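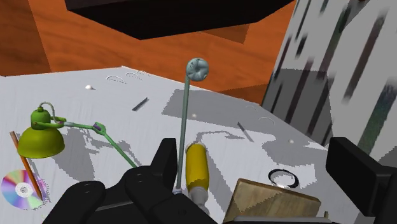 Chapter 4
Reading a Source Before You Cite It

By this point you have a topic and a working question, and you have run a first round of searches in the library catalog and at least one database. You probably have more results than you can read. This chapter covers what to do with them.

Most students begin by opening the first result and reading from the top. With a list of 100 articles this takes weeks, and much of the time goes to papers that never reach the final bibliography. A screening pass comes first. Read the title and the abstract, look at the year, and decide whether the item stays on the list. Give each one no more than two minutes. If you can't decide, mark it with a question mark and move on.

4.1 Three Sample Lists

The exercises use three reading lists, named Vostasitz, Rarnik and Ginov. They differ in size and in how they were built.

The Vostasitz list has 400 entries and came from a single keyword search with no limits set. Many entries repeat, and a good number are book reviews.

The Rarnik list has 23 entries. It was made by starting with one recent survey article and following its references backward.

The Ginov list has 10 entries, all chosen by hand from a course syllabus. It is short and easy to manage, but everything in it supports the same position.

You will screen all three and write down your reasons for each item you drop. Keep these notes. You will need them again in Chapter 6, when you write the methods paragraph of your review.

4.2 Terms Used in This Chapter

Screening: a quick decision to keep or drop a source.

Annotation: two or three sentences, in your own words, on what a source claims and how it supports the claim.

Pellegrini sheet: the one-page form at the back of this book, with a box each for the citation, the claim, the evidence and your questions. Copy it as often as you like, or set up the same boxes in a spreadsheet.

Before You Start

Check that your citation manager is set to the style your department requires. Then open the Rarnik list and read the first five titles. Write one sentence on what you expect each article to argue, and put the sentences aside until Section 4.3.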